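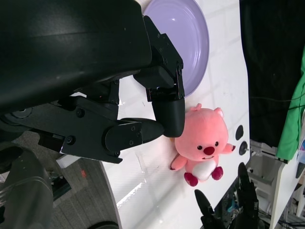

Odotau: Bestandsverzeichnis Plüschtiere und Spielgeschirr
Begleitdokument zur Datensammlung, Fassung Juli

Gegenstand
Das Verzeichnis Odotau erfasst Plüschtiere und Spielgeschirr aus dem Bestand der Spielzeugsammlung Altoscombe. Es umfasst 1564 Einträge zu 136 Objekten. Jeder Eintrag beschreibt ein Objekt oder eine Zusammenstellung aus Tier und Geschirrteil auf dem Tisch.

Aufbau der Einträge
Ein Eintrag besteht aus Objektnummer, Objektart, Hauptfarbe, Nebenfarben, Beschreibung und Zustandsvermerk. Die Farbangaben folgen einer festen Liste mit 18 Bezeichnungen. Bei mehrfarbigen Tieren gilt die Farbe des Rumpfes als Hauptfarbe; Bauchfleck, Füße, Armspitzen und Nase werden unter den Nebenfarben geführt. Ein rosafarbenes Tier mit weißem Bauch und magentafarbenen Füßen erhält demnach die Hauptfarbe Rosa.

Objektart
Lässt sich die Tierart nicht eindeutig bestimmen, werden höchstens 2 Arten eingetragen, getrennt durch einen Schrägstrich (zum Beispiel »Biber/Bär«). Die Angabe »Fantasietier« ist nur zulässig, wenn ein Etikett oder eine Verpackung dies ausweist. Handelsnamen werden nicht aus dem Aussehen abgeleitet.

Geschirr
Teller, Schalen und Becher werden nach Form und Farbe erfasst. Flieder und Violett sind getrennte Werte. Glanzstellen auf der Oberfläche gelten nicht als Nebenfarbe. Das Material wird nur eingetragen, wenn es am Objekt geprüft wurde; andernfalls bleibt das Feld leer.

Bekannte Einschränkungen
Rosa und Rot sind im Bestand deutlich häufiger vertreten als Grün. Größenangaben fehlen bei den aus der Sammlung Bovier übernommenen Stücken. In älteren Einträgen wurden Nase und Schnauze gemeinsam beschrieben; eine Korrektur ist für die nächste Fassung vorgesehen. Die Zustandsvermerke stammen von mehreren Bearbeitern und sind nur bedingt vergleichbar.

Pflege und Nutzung
Für die Pflege des Verzeichnisses ist Dalibor Charvát zuständig. Korrekturen sind unter Angabe der Objektnummer schriftlich einzureichen. Die Nutzung zu Lehr- und Forschungszwecken ist gestattet, sofern Name und Fassung des Verzeichnisses genannt werden. Eine Weitergabe einzelner Einträge ohne das vorliegende Begleitdokument ist nicht zulässig.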